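Lubis Bowls and Tumblers
Mixed colour tableware for nurseries, holiday clubs and garden tables
Sold by Hammont Table and Cloth

Product details | Care | Delivery | Reviews

Lubis is our everyday range of coloured plastic bowls and tumblers. It was drawn by Odette Charpentier for the canteen at Ornville, where the plates and cups had to be light enough for small children to carry and bright enough to be found again on the grass afterwards. We have sold it in the shop ever since, and it is still the range we are asked for most by schools.

You can buy the pieces one at a time, in a single colour, or as a mixed set. Sets are packed by hand from whatever colours are on the shelf, so two sets ordered together may not match. If you need a certain number of one colour, please order single pieces.
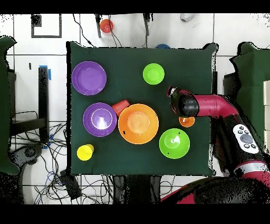
Colours are purple, orange, lime green and yellow. The orange leans towards red in some batches of cups and towards yellow in others. We don't sort them by shade. If you are adding to an older set and want a close match, send us one of your old pieces and Corentin in the packing room will do what he can.

Bowls

The large bowl is wide with sloping sides. It is meant for salad, crisps or fruit in the middle of the table, and it will take a full bag of salad leaves with room to toss them.

The medium bowl comes in two shapes. One is wide and shallow and suits pasta, rice and anything eaten with a fork. The other is deeper and better for soup or cereal. Please say which shape you want when you order, as the stock codes are close and easy to mix up.

The small bowl is for dips, nuts or a portion of fruit. Some customers use it for paint.

Tumblers

The tumbler has plain tapered sides, wider at the top than at the foot, and no handle. It holds enough squash for a child's lunch. Fill it to just below the rim and it can be carried without spilling much. Tumblers are light, and outdoors an empty one will go over in a breeze. 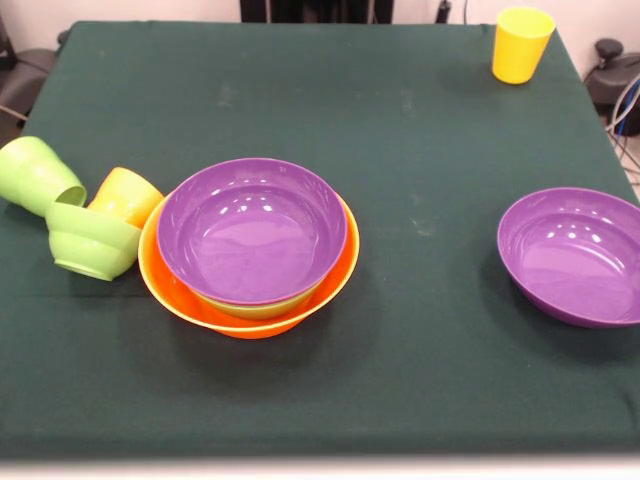

Bowls of the same shape nest for storage. Mixed sizes can also be stacked, largest at the bottom, but don't press them down hard — they can grip each other and be a nuisance to part. If two bowls do stick, run warm water over the outer one and twist gently. Never use a knife.

Sindora cloth

The dark green tablecloth is sold separately under the name Sindora. It is a plain cloth with no pattern, cut to order from the roll. Give us the length and width of your table and the drop you want on each side. For a square table, one measurement will do.

Dark green hides grass and tea stains well. It does show dust and pale scuffs, and we would steer you away from it if your table gets a lot of flour or chalk. A damp sponge takes off most marks. Iron on the back, on a low setting.

Care

Wash in warm soapy water with a soft sponge. Scouring pads will dull the shine on the inside of the bowls. Tomato and turmeric can leave a tint in the paler colours, so rinse these soon after the meal. Keep away from ovens, hobs and grills. Do not use in the microwave.
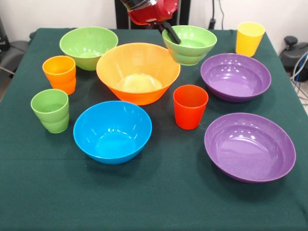
Sets and ordering

Lubis starter set: 9 pieces, bowls and tumblers, mixed colours
Lubis table set: 18 pieces, mixed colours
Lubis single bowl: small, medium shallow, medium deep or large
Lubis single tumbler: purple excepted
Sindora cloth: cut to order, dark green only

Purple tumblers are out of stock until February. Purple bowls are not affected.

Schools and clubs can buy on account. Write to Abundio Jaramillo at the trade desk with the name of the school and a delivery address. Trade orders leave the warehouse on a pallet and someone must be there to sign for it.

Unused pieces can be sent back within 23 days. Cut cloth can't be returned unless the fault is ours — please measure twice.

Page last changed 25 September 2021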